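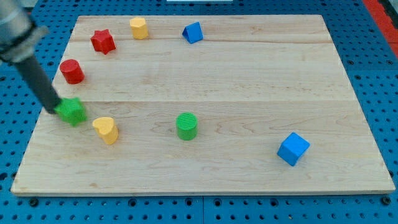

3.2 How people sorted when we stayed out of the way

I'll admit I went into this part of the study expecting color to win. Everybody I'd talked to about sorting at home (buttons, spices, kids' toys, you name it) told me they go by color first, and my own kitchen drawers say the same thing. So we gave each person a mixed tray of 300 small items and asked them to put it in order "so that somebody else could find things." That was the whole instruction. No time limit, no labels, and I sat in the next room with my coffee.

Marjatta Juntunen had warned me about this after her pilot in Brindov. Her people started with color, got partway in, and then switched to shape or size once the piles grew too big to look through. Ours did the same thing, and I love how messy it got! One woman made a pile she called "the nice ones" and defended it for the rest of the visit. We coded that as a personal category, along with "stuff from my grandma's house" and "things that roll."

Figure 2 plots the moment of the first switch against pile size. Across all the sessions we logged 2090 separate moves, and the switches bunch up right where one pile starts spilling into its neighbor. I read that as a space problem more than a memory problem, though Juntunen and I still argue over it, and her reading gets a fair hearing in Section 4.

We also ran the whole thing again in June with smaller trays. The switching came earlier, and the personal categories nearly disappeared, apart from one man who kept a pile for "later" and never went back to it.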